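Futberg's Pretend Grocer Gets a Second Season

7 January 2022

The play grocery on the lower floor of the Futberg children's museum will stay open through April, the museum said this week, which will please the under-sixes and disappoint anyone hoping to get the stairwell back.

The shop was meant to run for 12 weeks. It sells nothing, its scales are wrong by design, and on school holidays the line to get in has stretched past the coat hooks. Visitors pick produce from crates, haggle with a parent and then, in theory, put everything back.

"We budgeted for lost bananas," said Sigita Rebane, who runs the floor. "We did not budget for people bringing us their own."

The favorite by some distance is the grapes: pale yellow-green, a few of them blushed pink at the tip, with a bright green leaf on top that has proper veins in it. At least one grandfather has asked for a taste.

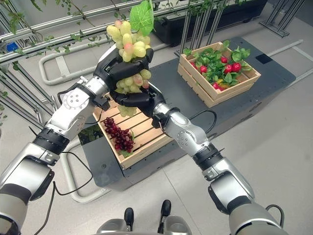

More fruit, same prices

Furukawa, the small workshop that supplies the stock, is sending 36 new pieces before the end of the month, among them plums, leeks and a pumpkin that Rebane describes as "ambitious." Prices will hold at zero.

There will also be a repair morning, led by prop maker Kimie Tsuji, for visitors who want to learn how to reattach a leaf or restring a loose bunch. Places are limited to four families at a time — glue is involved — and children need an adult with them.

The shop opens at noon and closes at 3, when the crates are sorted. Parents are asked to check coat pockets and stroller baskets on the way out. Last month's haul from the parking lot included two lemons and most of a cabbage.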